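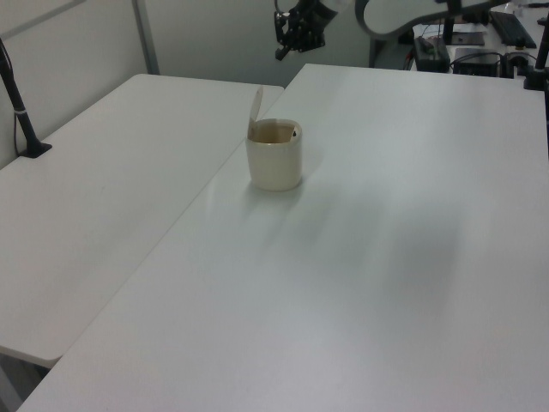 Why do pale cups get left behind on white tables more often than dark ones?

The edge of a pale cup is hard to pick out against a white top, and people clearing up at the end of the day tend to look for edges and colors.

Pelitley Papers > Shared Rooms > Clearing Up > Section 4

4. What stayed on the tables

I'll start with the main result, because it surprised me enough that I went back through my sheets twice. We logged 80 end-of-day clearings in the Pelitley rooms, and in 34 of them at least one piece of pale tableware was still standing there after the person clearing had said they were done. Dark mugs hardly ever got missed. The pale stuff did, over and over, even on tables with almost nothing else on them!

I had expected clutter to be the whole story. My guess in the proposal was that a cup disappears when it's surrounded by papers and cables and somebody's lunch, and sure, that happens. But a lot of our misses came from tables that were close to bare, and when I asked people about it afterward they mostly told me they'd glanced across the top, thought "fine," and moved on to the sink. A quick sweep of the eyes is enough for a blue mug. For a cream cup on a white top it's a bit of a gamble, especially late in the afternoon when shadows lie across the surface and everything is one shade of gray or another.

Where the cup stands matters too. Cups near a corner, or close to the gap where two tables are pushed together, were left more often than cups in the middle. I think (and I can't prove this from our sheets) that people treat the seam as a border. One person does the table on this side, another does the table on that side, and a cup sitting close to the line belongs to neither of them. We tried asking one person to do both tables on Wednesday evenings. It helped a little, though the evenings we had for this were too few for me to make much of it.

Then there's the question of what's inside. I had a column on the sheet for "something in it," which covered drinks, dried rings, spoons, folded paper, tea bags and so on. I was sure a handle or a bit of paper sticking up above the rim would make a cup easier to catch. It did when the thing sticking up was dark or brightly colored. When it was pale as well, I couldn't find any difference. So a spoon isn't much of a flag unless you can see the spoon.

4.1 Lids

Lidded containers gave us a separate headache. With an open cup, you can at least look down and see whether it's been used. Close the lid and that clue is gone, and if the lid is the same color as the body you end up with one smooth pale shape that could be a sugar pot, somebody's leftovers or a thing that's supposed to live on the table. People told me they skipped lidded containers on purpose, out of politeness. They had seen them perfectly well! They just weren't going to open a stranger's container to find out. I ended up counting these as "seen and left," apart from the true misses, and they are not part of the 34.

Figure 3. Short off-white container with a slightly domed lid in a very similar tone, standing on a white tabletop.
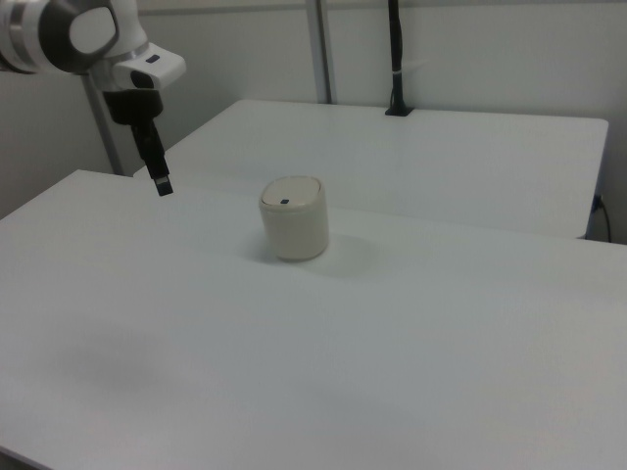

Politeness is harder to fix than eyesight, I'm afraid. The Jastetti rooms, which we visited for comparison, have a rule that anything with a lid goes on the shelf by the door at closing time, opened or not, and the owner can pick it up in the morning. I like that rule a lot. It takes the guessing away from the person with the tray. We borrowed it for the last three weeks at Pelitley, and the "seen and left" column went nearly blank, apart from one tall jar that everyone seemed to believe was a vase.

We also put down colored mats from Weduvitz on half of the tables. I'd hoped to say more about these, but people moved them around, stacked them, and in one case used them under a wobbly table leg. Of the clearings we logged, 55 had no mats in play at all, so what's left is a thin and rather messy set. The mats that did stay put seemed to help with cups and did nothing for lidded containers, and that's as far as I'll go with it. A proper test would need mats that are fixed in place, and Section 5 has the layout I'd use for one.

Last updated: September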